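Search this site
Search

Padevcombe council member on the rental inspection vote: "We should have had this fight two years ago"

The Padevcombe town council votes Friday on whether to require safety inspections for every rental unit in town before a new lease can be signed. The council member who wrote the measure represents the east side, where most of the town's rentals are. We met at the town offices after the November work session, which ran past 10 p.m.

The measure would cover 3,610 units. Landlords would pay for an inspection once every six years, or sooner if a tenant files a complaint that the building office upholds. The version that came out of the work session is shorter than the one introduced in the spring, and the council member does not hide some irritation about that.

"The first draft had teeth in places where this one has gums," the council member said. "I'd still rather vote on this than wait for another draft. I've been told to wait since I got here."

The biggest change is the fine. In spring, a landlord who rented a unit without a passed inspection would have owed $900 for the first violation. The current text gives the landlord a written warning first, and the $900 applies only if the problem is still there at the second visit.

Asked who pushed for the change, the council member said it came mostly from owners of two and three unit houses.

"They came to the meetings and they made their case. Some of them live downstairs from their tenants. One bad month and the fine is the property tax. I thought that was a fair point and I moved on it. What I didn't move on was the idea that small buildings should be left out altogether. The worst furnace I've seen in this town was in a two-family."

Boltstead, the property company that manages 32 buildings in Padevcombe, has opposed the measure in both forms. In a letter to the council it argued that inspections would delay leases and push up rents, and that state law already requires units to be fit to live in.

The council member has read the letter several times.

"State law says the heat has to work. It doesn't say anyone has to go look. So what happens is the tenant calls, and the office says put it in writing, and by the time someone gets out there it's March. On delays, I asked Boltstead for the number of leases they think would be held up. I haven't gotten a number."

On rents, the answer was more careful.

"Could some of the cost get passed on? Sure. I'm not going to sit here and tell people it won't. The fee is spread over six years. If a landlord raises the rent and says it was the inspection, I'd ask to see the arithmetic."

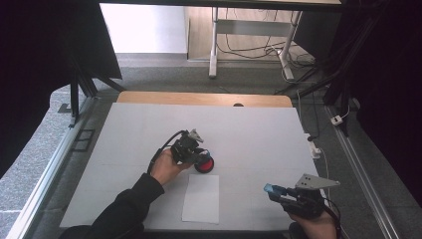
There is also the question of who does the work. The building office is short of inspectors, and the budget passed this summer did not add any. Under the measure, the town could hire an outside firm for the first round. Some residents at the work session said they did not trust a contractor to be tough on large owners. Others said the town should finish its backlog of permits before it took on anything new.

"The permit backlog is real," the council member said. "My own neighbor waited on a porch. But if the rule is that we can't start anything until everything else is finished, we'd never start anything. The contract would be public, and the reports would come to the council, with the addresses."

Several members have looked at Prumemberg, which passed a similar rule and then had to pause it when the inspections fell behind schedule. Opponents here bring it up often. The council member said Prumemberg made the mistake of starting everywhere at once.

"They sent every landlord a notice in the same week. The phones couldn't handle it. We'd start with the oldest buildings, then go by district. It's slower, and people in the last district are going to complain that they're last. I'd take that complaint."

The east side goes first under the current schedule, which has led to talk that the plan was drawn up to suit its author. The council member said the order follows building age and nothing else, and that the list of construction dates is available at the clerk's counter.

The vote is expected to be close. Three members have said they will support the measure and two have said they will oppose it. The remaining two have not committed. One of them represents the Ó Dubhghaill district, which has few rentals and would see inspections last.

"I've talked to both of them," the council member said. "I won't speak for them. One wants the tenant complaint form in more languages, and that's easy, I'd agree to that tonight. The other one has questions about the appeal process, and we've gone back and forth on it."

As written, a landlord who disagrees with a failed inspection can ask for a second inspector, at the landlord's cost. There is no deadline for the town to send one. The council member said an amendment to add a deadline will be offered before the vote.

If the measure fails, it cannot come back in the same form until next year. Asked whether there was a plan for that, the council member said no.

"I'd bring it back. I don't know what it would look like. Right now I'm trying to count to four."

The meeting starts at 7 p.m. in the council chamber. Public comment will be taken before the vote, and speakers need to sign up at the door.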